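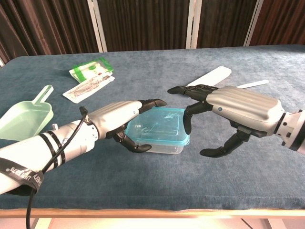
# Kavberg Leftovers

A list of what people in one shared office kitchen put in the fridge, and what became of it. 2,430 rows, one per item, typed up from the paper sheet on the fridge door by Ileana Pană, whose patience with other people's handwriting is greater than mine.

## Files

- `items.csv`: the main table
- `names.csv`: spelling fixes (we had 3 versions of "moussaka", all confident)
- `notes.txt`: remarks from the margins, mostly civil

## Columns

| column | meaning |
|---|---|
| `item` | what the owner called it |
| `day_in` | day number, starting at 1 |
| `day_out` | blank if no one owned up |
| `fate` | `eaten`, `binned`, `taken`, `unknown` |

`taken` means eaten by somebody else. Nizar Fakhoury argued for `shared` and was outvoted.

## Known problems

- 441 rows have no `day_out`. Please don't fill them with the average. Soup doesn't work like that.
- The sheet got soaked twice, so two stretches were written out again from memory. They are marked `redo`, and contain suspiciously few binned items.
- "Curry" covers almost anything orange.
- Owners' names are removed. Anyone who worked there will still recognise the sardines.

## Changes

**v2**, November 15, 2023: merged `bin` and `binned`; dropped Dorin Enache's test rows, including the swan.

## Use

Do what you like with it, but say where it came from. Corrections go to Emilian Matei, who reads them in batches.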